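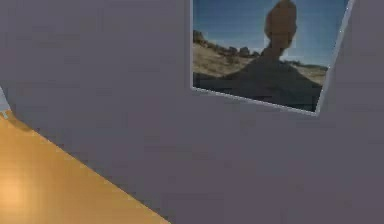
Outsourcing & Customer Contact

Subject: Re: Overflow calls in June – who are people using?
From: Kelly Haslam
Date: 15/05/2023

Hi Roland,

We had the same problem last year, so I'll tell you what we did and you can take what's useful.

Roland Birkett wrote:
> We sell spare parts to garages and small hauliers. Two people on
> the phones, which is fine for most of the year. In June we do the
> stock clearance and it all goes wrong. Last time we had 1,265 calls
> in the month and missed 400 of them. I don't want to take on staff
> for four weeks. Has anyone used an outside answering service for
> this, and did callers mind? I've had a quote from Sirnex and am
> waiting on one from Gosling.

We used Sirnex for overflow only. Our own phones ring first, and if no one picks up after five rings the call goes across to them. They took 777 calls for us over the season. Most were people asking where an order was or whether we were open, and they could deal with those from a sheet we gave them. Anything technical they took as a message and emailed over.

Callers didn't seem to mind. We had three complaints, and two of those were about the hold music.

Things to check before you sign:

The minimum. Ours was 200 calls a month whether we used them or not, and it carried on for two months after the busy spell. Ask for a one-month notice period.

What counts as a call. Wrong numbers and silent calls were charged at the full rate until Freya Sugden in our accounts went through the first bill line by line. They took them off, but we had to ask.

The script. Write it yourself. The one they sent us had our opening hours wrong and called us a "solutions provider". Keep it to one page – the operators are looking after several firms at once and won't read two.

Part numbers. This will matter more to you than it did to us. Get them to read every number back to the caller. We had a few messages with digits swapped and it took longer to sort those out than if we'd missed the call.

I haven't used Gosling. Zsófia Dudás at Skisteo had them for a while, I think for outgoing calls, and she is on this list, so she may want to add something.

I can send you our script with the prices taken out if you email me off list.

Regards,
Kelly

Kelly Haslam
Office Manager, Rarnen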